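Oiling a new tabletop, how many coats?

larasati_m
25/04/2024
Picked up an unfinished ash top, pale with fine grain. Do I need more than two coats of the Plastov oil? The can says 4.

idafis
Two is fine if you wipe it back hard. I did mine in June and it still beads water.

shabnam_d
Disagree. Two coats lasted me one winter before rings showed up. I'd follow the can.

idafis
Were you sanding past 237 grit? Oil won't soak in if the wood is too smooth.

shabnam_d
I went to 312. Could be that, but I still wouldn't skip coats on a table people eat at.

Sugden66
Oil the underside too. Mine cupped the first summer and I had to clamp it flat.

larasati_m
Didn't think of the underside. Will a rag do or do I need a brush?

Sugden66
Rag. Lay it out flat to dry after, don't ball it up.

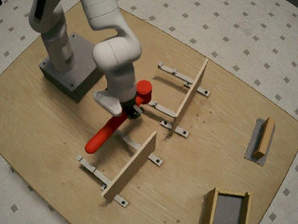

Old cotton T-shirts work well, cut the seams off first.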